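Drirside Classic Owners Forum > Bodywork and Trim

Respraying one door - how far do you blend?

Started by gollcombe_estate, November
23 replies - 4 shares

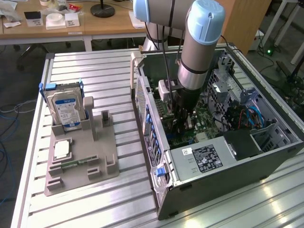
Open computer case on a slatted work table.

gollcombe_estate wrote:
I've got the nearside front door back from having a new bottom let in and it's in grey primer. The rest of the car was painted twelve years ago in the original pale green and it has faded a bit, more on the roof than the sides. The local paint shop mixed me a litre to the factory code and it's visibly darker than the wing.

Do I paint the door and live with it, have the mix adjusted, or blend into the wing and the rear door? I'm doing it at home with a small compressor. Solid colour, two-pack, no lacquer.

wet_and_dry wrote:
Blend. Always blend. A panel edge is the worst place to stop a colour because your eye goes straight to the gap. Flat the wing and the rear door, let the colour fade out about a third of the way in, and clear over the lot.

gollcombe_estate wrote:
There's no clear on it though. It's straight gloss.

wet_and_dry wrote:
Then use a fade-out thinner on the edge and polish it back once it's hard. Same idea.

Plunum wrote:
I disagree with that for solid two-pack. Fade-out thinner on a flat side panel will show as a ring in a year or two, and you can go through it with a polishing mop very easily. I did a rear quarter that way and ended up painting it again.

Have you cut back the old paint? Do that before anything else. Twelve years of dead surface will make any fresh mix look wrong. Do a patch on the wing next to the door, wax off, and hold the test card against that.

wet_and_dry wrote:
I've never had a ring. Depends how wet you put it on.

Plunum wrote:
It depends on a lot of things, and he's in a home garage with a small compressor.

rust_in_sills wrote:
Was the code taken off the plate or off the car? Mine had the plate for one green and had been painted in another before I bought it. Look under the carpet or behind a door card, somewhere the sun doesn't get.

gollcombe_estate wrote:
Off the plate. I looked behind the rear door card this morning and it's very near the new mix, so I think the code is right and the outside has just faded.

I've compounded a patch on the wing as well. It came up darker than I expected. Still not the same as the card but a lot closer.

Akbulut wrote:
Take the fuel flap off and give it to the paint shop, after you've compounded it. They can read it and tint the mix to suit. Mine charged 45 pounds for that and another litre. Spray a card with the same number of coats you'll put on the door and let it dry overnight before you judge it. Wet two-pack tells you very little. Look at it outdoors too, not under the strip light.

wet_and_dry wrote:
Those readers are fine on metallics from this century. On an old solid green they get you near and then it's down to whoever is doing the tinting.

Akbulut wrote:
Near is what he needs.

half_a_tin wrote:
Can I ask a slightly different thing? I have the same job coming up on a tailgate. Does it matter as much on a panel that's at a different angle to the ones next to it?

Plunum wrote:
Less. The light falls on it differently anyway. Doors are the hard ones. If you're going to paint a panel edge to edge with no blend, a tailgate or a bonnet is the one to do.

rust_in_sills wrote:
And please wear an air-fed mask with two-pack, not a paper one. If you can't get one, use a different paint or pay someone.

gollcombe_estate wrote:
I've got an air-fed one on loan. Flap is off and going in to the shop. Plan is compound the whole side, tinted mix, door edge to edge, and if it looks bad I'll do the wing as well.

wet_and_dry wrote:
You'll be doing the wing.

Page 1 of 2

Reader comments (4)

greenvan: Compounding first saved me a respray on the same sort of colour. Worth a weekend.

mothballed: Which grade of compound was used on the wing? I only have coarse.

Plunum: Start with medium. Coarse is too much for old paint if you don't know how thick it is.

tealeaf: Did the door match in the end?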